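Valtham拠点では、双腕マニピュレータの遠隔操作による作業教示を担当するオペレータを募集する。雇用形態は有期契約、勤務開始は8月。応募にあたりロボットの操作経験は問わない。

作業は卓上での物品の把持、移動、袋詰めが中心となる。

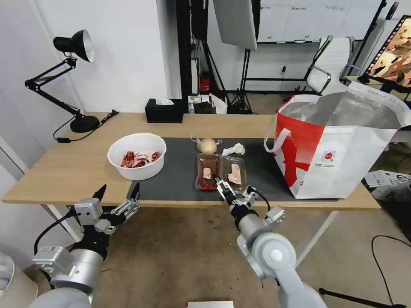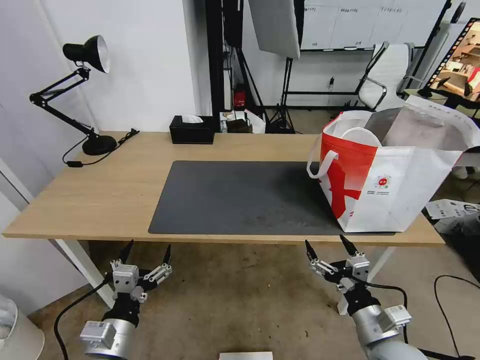
*作業台と左右のアーム。手提げ袋の位置は台の右端。*

採用された者は、操作卓から左右のアームを動かし、指定された作業を最初から最後まで実演する。実演中の関節角、グリッパ開度、カメラ映像は同期して記録され、1回の実演が1エピソードとして保存される。エピソードは模倣学習の訓練に使用する。

## 1. 募集の概要

| 項目 | 内容 |
|---|---|
| 職種 | 遠隔操作オペレータ(作業教示) |
| 所属 | Brurnberg 操作データ課 |
| 勤務地 | Valtham拠点 2階 |
| プロジェクト | Valo |
| 契約期間 | 6か月(更新あり、上限2回) |
| 採用予定数 | 若干名 |
| 勤務時間 | 早番 8:30–15:30 / 遅番 13:00–20:00 |
| 勤務日数 | 週3日以上 |

早番と遅番は月単位で固定する。週の途中での変更は原則として受け付けない。木曜日の午前は全セルの校正に充てるため、早番の実演開始は11:00となる。

## 2. プロジェクトの背景

Valoは、家庭および小規模店舗で発生する卓上作業を対象とした双腕操作のデータ収集プロジェクトである。これまでに2,564エピソードを収録し、うち432エピソードを検収で差し戻した。差し戻しの理由で最も多いものは、把持点のずれを修正する際の往復動作、次が開始姿勢の不一致である。

現行のタスク表には46のタスクが登録されている。次期の収録では、軟包装の食品、薄手の袋、口の開いた手提げ袋など、形状が一定しない物品の比率を上げる。剛体の箱を並べる作業に比べ、接触後の挙動を操作者が見ながら修正する場面が多い。

操作ソフトウェアにはDumlaoを使用する。Dumlaoは社内で開発した遠隔操作環境で、操作卓の姿勢をアームの目標姿勢へ変換する部分と、記録を管理する部分に分かれている。オペレータが日常的に触れるのは後者の画面である。

## 3. 業務内容

### 3.1 実演

操作卓には左右それぞれのリーダアームがあり、先端のトリガがグリッパの開閉に対応する。右トリガは右グリッパ、左トリガは左グリッパに割り当てられており、割り当ての変更はできない。

1エピソードの標準的な流れを以下に示す。

1. タスク指示を画面で確認する
2. 物品を指示書の初期配置に置く
3. 両アームを開始姿勢に戻す
4. フットペダルで記録を開始する
5. 作業を実演する
6. 終了姿勢で1秒静止し、フットペダルで記録を停止する
7. 成否と備考を入力する

物品の初期配置は、指示書に定められた範囲内で毎回変える。物品の向きも同様とする。照明、作業台、デスクマットの位置は校正値に含まれるので動かさないこと。

### 3.2 直接教示

一部のタスクでは、アームを手で直接動かして経由姿勢を登録する。対象は開始姿勢、退避姿勢、および障害物の脇を通る経路に限られる。直接教示モードでは重力補償のみが有効で、グリッパに物品を保持したままの切り替えは禁止している。

直接教示は2名1組で行う。1名がアームを支え、もう1名が操作画面で姿勢を登録する。

### 3.3 検収と注釈

勤務時間のうち1時間から2時間は、他のオペレータが収録したエピソードの検収に充てる。確認項目は次のとおり。

- 映像の欠落、フレームの停止
- 記録開始時の姿勢が許容範囲に入っているか
- 物品がカメラの死角に入ったまま作業が終わっていないか
- グリッパが物品を滑らせた箇所の時刻
- 作業の区切り(接近、把持、移動、解放)の時刻

滑りが生じたエピソードは、自力で回復していれば採用する。備考欄に回復の方法を書く。「つかみ直した」だけでは不足で、どちらの腕で、どの面を持ち直したかまで記入する。

### 3.4 収録の単位

1勤務あたりの実演は4ブロックとし、ブロック間に15分の休憩を置く。1ブロックは50分を超えない。件数の目標は設けているが、個人の評価には使用しない。1エピソードの上限は600秒で、超過すると記録は自動的に停止する。

## 4. 操作の質に関する要件

訓練データとしての適否は、作業の成功だけでは決まらない。採用後の研修では次の点を指導する。

**速度。** 手先速度は一定である必要はないが、接近時の急停止は避ける。迷った場合は物品の手前で止まらず、ゆるやかに動きながら位置を決める。

**両腕の役割。** 袋の口を広げる作業では、一方の腕で縁を保持し、もう一方で物品を入れる。保持側の腕を待機中に動かさない。使わない腕は開始姿勢に置いたままとする。

**把持力。** 柔らかい包装は、必要な開度まで閉じた時点でトリガを止める。力覚の提示はないため、変形量を映像から判断する。

**視線。** 操作者は頭部カメラの映像のみを見て操作する。操作卓から作業台を直接のぞき込んで行った実演は、学習側が利用できない情報に依存するため不採用とする。

## 5. 応募条件

必須:

- 18歳以上であること
- 矯正を含む両眼視力が0.7以上で、立体的な位置関係を画面から読み取れること
- 日本語の作業指示書を読み、備考を日本語で記述できること
- 50分間の着座での腕の操作が支障なく行えること
- 守秘義務契約に同意できること

あれば望ましい:

- 遠隔操作機器、建設機械、ドローンなどの操作経験
- 手作業による組立、包装、検品の経験
- 表形式データの入力および確認の経験
- 基礎的な英語の読解(エラーメッセージは英語で表示される)

利き手は問わない。左利きの場合も操作卓の設定は共通である。

## 6. 研修

採用後の最初の2週間を研修期間とし、この間も同額の時給を支払う。

- 1日目から3日目: 安全教育、非常停止の操作、操作卓の調整
- 4日目から6日目: 空の把持動作、単腕での移動
- 7日目以降: 双腕タスク、検収の手順

研修の最後に、指定タスク3種を各10回実演する。10回中8回以上が検収基準を満たした時点で、本収録に加わる。満たない場合は研修を1週間延長する。

## 7. 待遇

- 時給: 1,480円(遅番の18:00以降は25%加算)
- 交通費: 実費、月額上限あり
- 社会保険: 法定の加入要件に従う
- 休暇: 年次有給休暇を法定どおり付与
- 備品: 操作用手袋を支給、椅子と操作卓の高さは個別に調整可

勤務時間中に機器の不具合で収録が中断した場合も、待機時間は通常の勤務として扱う。

## 8. 安全

通電中は可動範囲の内側に手を入れない。物品の配置換えは、アームが開始姿勢で停止し、表示灯が緑に変わってから行う。非常停止スイッチは操作卓の右側と作業台の手前側の2か所にある。どちらを押してもアームは両方停止する。

床面のケーブルを踏むおそれがあるため、かかとの高い靴とサンダルは不可とする。長い髪は束ねる。袖口の広い衣服は直接教示の際に着用できない。

食品を扱うタスクがある。食物アレルギーのある応募者は、応募書類にその旨を記載すること。該当品目を含むタスクは割り当てから外す。

## 9. 記録と個人情報

エピソードには操作者を識別する番号が付与される。氏名との対応表は操作データ課が管理し、学習用の配布物には含めない。作業台の周囲に人が映り込んだ区間は、検収時に除外または加工する。操作者の音声は記録しない。

実演データの権利はBrurnbergに帰属する。契約終了後も収録済みのデータは引き続き使用する。

## 10. 選考手順

1. 書類選考
2. 適性確認(対面、90分)
3. 面談(30分)

適性確認では、操作卓の説明を15分受けたのち、実機で単腕の移動タスクと双腕の袋詰めタスクを行う。見るのは成功回数のほか、失敗した際の修正の仕方、備考の書き方、指示書からの逸脱の有無である。事前の練習は不要。服装は8の条件に準じる。

結果は適性確認の日から10営業日以内に通知する。選考過程で収録した動作データは訓練には使用せず、選考終了後に削除する。

## 11. 応募方法

以下を1つのPDFにまとめ、Brurnberg 採用窓口の応募フォームから提出する。

- 履歴書(書式自由、写真不要)
- 希望する勤務帯(早番・遅番)と勤務可能な曜日
- 過去に行った手作業を1つ選び、その手順を初めて行う人に向けて記述したもの(400字以内)

件名欄には「Valo オペレータ応募」と記入する。手順の記述は、題材の専門性を評価の対象としない。順序、左右の別、完了の判断基準が読み手に伝わるかを見る。

提出後の差し替えは1回まで受け付ける。勤務帯の希望のみを変更する場合は、フォームの連絡欄に記入すればよく、PDFの再提出は不要。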